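Plulthorpe Soap Swap Opens Its Second Refill Shop in January

I'm Wulan Halim, and I'm so happy to finally share this one: our second refill shop opens in Rostach this January! We'll have dish soap, shampoo and laundry liquid on tap, plus a little shelf of bar soaps from Tambunan (the lemon one is my favorite, go early). Doors open at 8 a.m. 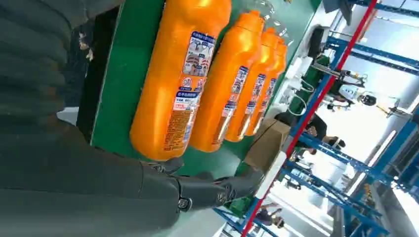
Do I have to buy a special container to refill?

Bring whatever clean bottle or jar you've got at home, as long as it has a lid that closes tight. We weigh it empty, you fill it, and you pay for what's inside.

The first 400 customers get $2 off a refill. Roscoe Pruitt will be running the counter most mornings, and he's happy to talk to reporters before 5 p.m. Just call the shop and ask for him.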